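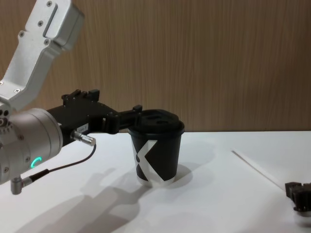 Castside Building, hot drinks point: monthly inspection, November

1. Water boiler (Jindale, wall-mounted)
Casing secure, no scale at the tap. Drip tray drained. Descale label missing. Comment: replace label, enter last service in the log.

2. Electrical
Cord and plug undamaged. GFCI outlet trips and resets on test. Extension cord found behind the refrigerator, removed.

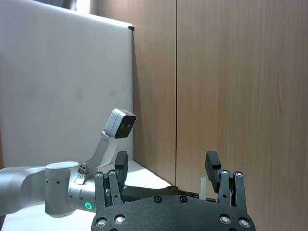 Ilse Wendt asks whether the GFCI test can move to Thursday, as the refrigerator shares the circuit. Agreed. Log the time of each trip.

3. Cups and lids
Stored off the floor, sleeves closed. Stack limit is 100 per dispenser. One dispenser overfilled. Comment: reduce and recheck.

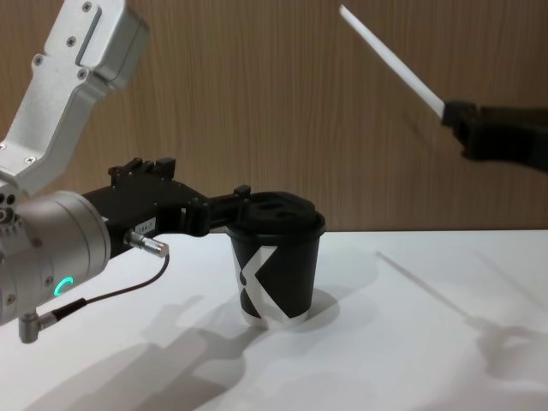

Corrigan replied that the dispenser is filled by the night shift and that the limit is not posted anywhere. Action: post it at eye level.

4. Floor and access
Mat flat, edges taped. Clear width in front of the boiler to be 60 inches. Passed.

5. Burn first aid
Burnimex gel packs in date. Kit seal broken, contents complete.
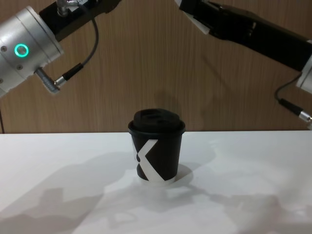
Reseal the kit and initial the tag. Cold tap within reach, runs clear. Burn poster faded, order new.

Result: pass with four actions open.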